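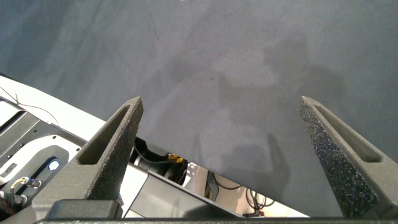
Shop-floor automation: where small-part handling stands
11/23/20

Members on the small-parts list have asked whether a general-purpose arm can take over the loose end of gear work: picking spur gears off a bench, turning them the right way, and setting them down where the next station wants them. The short answer for most shops is that it can take over part of it, at a pace that will not please whoever does the costing. The longer answer depends on which part.

Machine tending with fixed trays has been routine for years and is left out of this item. A tray gives every part a known position and a known attitude, and the robot needs no opinion about either. The open question concerns parts that arrive loose, in mixed sizes, with some standing and some on their sides.

Girer ran a bench trial in August with a two-finger gripper and a camera at the wrist. The task was a plain one. Spur gears were placed by hand on a bare bench or on a flat plate, and the arm had to pick each one and seat it on a peg. Over 500 attempts, 70 percent ended with the gear on the peg and no help from an operator. Most of the failures came after a good pick. The gear was in the fingers, but it had rotated a few degrees during the close, and the bore no longer lined up with the peg.

This is a familiar problem with gears. Two flat fingers closing on a toothed rim make contact at a tooth tip or across a pair of tips, depending on where the gear happens to sit. With an odd tooth count, a tip on one side faces a gap on the other, and the part tends to roll until it settles. A compliant pad on the finger takes up some of the difference. It also lets the part shift under side load, and side load is what a tight peg applies.

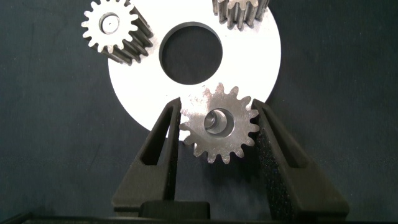
Bright metal is the second difficulty. A machined tooth tip throws a highlight that moves as the wrist moves, and a white plate under a steel gear can wash out the lower edge of the part altogether. Girer moved the overhead light twice during the trial and saw the detection rate change both times. Namar, working on washers and spacers, reports the same behavior and now fits a diffuser before doing anything else. A dark, matte bench surface helps. So does keeping oil off the parts, although few shops can promise that.

Bore size matters more than expected. Gears of similar outside diameter often carry different bores, and a vision system trained mainly on rim shape will confuse them. De Haan checks the bore as a separate step after the pick, with the gear held face-on to the camera. The check adds time to every cycle, but wrong-part errors in its sorting cell fell from 19 a shift to two.

On speed, the comparison with a person remains poor. An experienced hand at the Girer bench moved 66 gears in the time the arm needed for nine. The arm does not need to match that figure to be useful, as it can run through a break or a second shift, but it does need to run unattended, and at 70 percent it does not. Someone has to be close by to clear the dropped parts.

Grasent has taken a different line and leaves the pick to the operator. Its arm holds the gear for deburring and then places it in a rack. The attitude of the part is known from the handover, so the weak step drops out of the process. Shops with a small headcount may find this the more practical arrangement for now.

Points to settle before asking for a quote:

Tooth count and face width for every gear in the family, with the bore listed separately.
Whether parts arrive dry or oiled.
Clearance between bore and peg. Under the Girer conditions, loose fits seated well and close fits did not.
Finger pad material and replacement interval. Toothed parts cut foam quickly, and a worn pad changes the grip before it looks worn.
Who clears a stalled cycle, and how long the line can wait for that person.

Girer intends to repeat the trial with a shallow V cut into the fingers and a chamfered peg. The tooth counts and the lighting will stay as they were at the end of the August run.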